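Care of Charging Cables and Ports: Household Guidance from the Tusdale Cable Handling Study

The following recommendations are issued by the Tusdale home methods group. They are drawn from a study in which people performed ordinary charging tasks at a table, and a two-armed robot was then trained to perform the same tasks from recordings of their hands. The points at which the robot failed proved useful to households as well.

Setting up

Place the power strip flat and near the wall, with its own cord running off the nearest side of the table. Lay out the full length of each cable before plugging in. In the study, the robot completed 80 of 100 insertions when the cable had been laid out beforehand. Most of the failures involved a loop catching on another loop while the arm was moving toward the phone.

Hold the phone in one hand and bring the connector to it with the other. Grip the connector by its rigid housing and never by the cable.
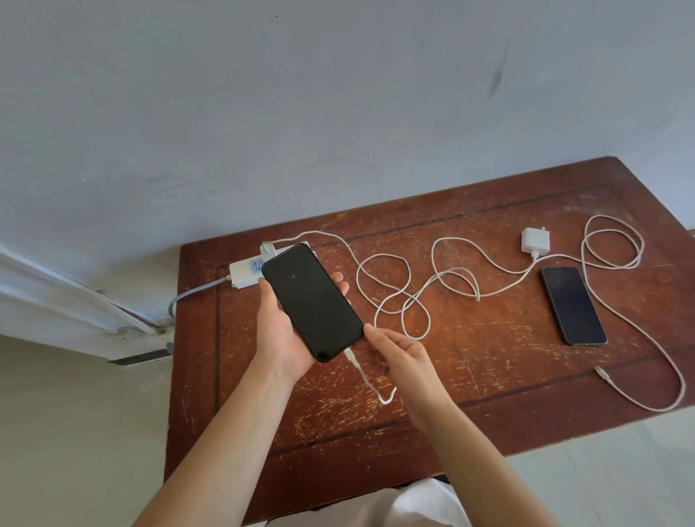 Line up the connector with the port before applying any pressure. Margit Csizmadia, who led the analysis, found that people commonly paused just short of the port and corrected the angle of the phone, leaving the connector where it was. The Dobos controller was revised to do the same, and side loads on the port fell. If the connector does not enter easily, withdraw it and check the port for lint.

Unplugging and storage

Pull straight out, holding the housing. Coil long cables in wide loops and fasten them with a soft tie. Tight wrapping around a charging brick strains the cable where it meets the connector. Replace any cable with a split jacket.

Notes on the method

The training set consisted of 500 recorded trials, reviewed by 2 annotators. Cadi Craddock prepared the labeling guide, in which a trial is divided at first contact with the connector. Trials with glossy tabletops were kept in the set. Results for magnetic connectors will be reported separately in November.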